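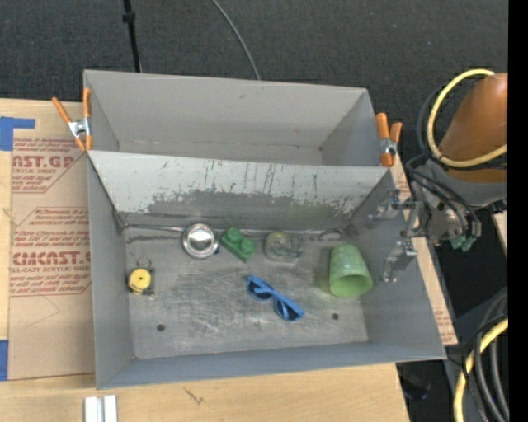 Oldale Choral Folder, A4 with elastic cords

The Oldale is a black singer's folder for concert use, made for choirs that perform from single copies and thin octavos as well as bound scores. It opens flat on the palm, closes without a clasp and weighs 493 g empty. We have sold it since our second year in Skolthorpe and it remains our most ordered folder.

The covers are stiff board with a matt cloth finish that does not shine under stage lights. Inside there are ten elastic cords running down the spine. Open each copy at its middle page, slip it under a cord, and the pages turn as they would in a book. A pocket on each inside cover takes loose sheets, a programme or a pencil. The pocket on the right is cut lower than the one on the left, so short items can be reached with one hand.

A hand strap is fitted to the back cover. It is set for the left hand. Right-hand straps can be supplied if you ask when ordering, and there is no extra charge, but please allow a further week.

Size and capacity

Outside, closed: 330 x 250 mm
Fits: A4, octavo and most vocal scores up to A4
Cords: 10, replaceable
Capacity: about 70 sheets of ordinary copy paper
Weight: 493 g
Colour: black only

Full oratorio scores will fit in the right-hand pocket, but the folder will not close properly with anything thicker than 20 mm. For Messiah, Elijah and similar works we suggest the Mollel, which has a wider spine and no cords.

Ring version

The Oldale is also made with a two-ring or four-ring fitting in place of the cords. The rings are low and sit 15 mm above the board. They are quieter than office rings but they do make a sound when opened, so load the folder before you go on. Hole positions follow the usual A4 spacing.

Choir orders

Orders of 20 or more can be blocked on the front cover with the choir's name or badge in gold, silver or blind. We need artwork as a black line drawing. Fine lettering below 3 mm high tends to fill in on cloth, and we will tell you if we think yours is too small. Folders can also be numbered on the inside front cover, bottom left, starting from any number you like. This helps librarians who hand out sets of music by number.

The largest single order so far was 300 folders for a festival chorus, and that took five weeks. Please order well ahead if you need blocked folders for an April concert, as the weeks before Easter are busy.

What customers say

"Our basses hold theirs open for a full a cappella programme without propping them on the row in front. I conduct from the ring version and the pages stay where I put them."
Veikko Manninen, conductor, Sonum chamber choir

Care

Wipe the cloth with a barely damp sponge. Do not use spirit or furniture polish. Worn cords can be changed at home: unhook the bar at the top of the spine, slide the old cord off and slide the new one on. Spare cords come in packs of five, and spare hand straps are sold singly.

Ordering

Catalogue number: 1746
Ring version: 1746R
Spare cords: 1746C
Hand strap: 1746H

Plain folders are sent within three working days. Unused folders may be returned within 30 days. Blocked or numbered folders cannot be returned unless faulty.

Page updated Mar 2, 2026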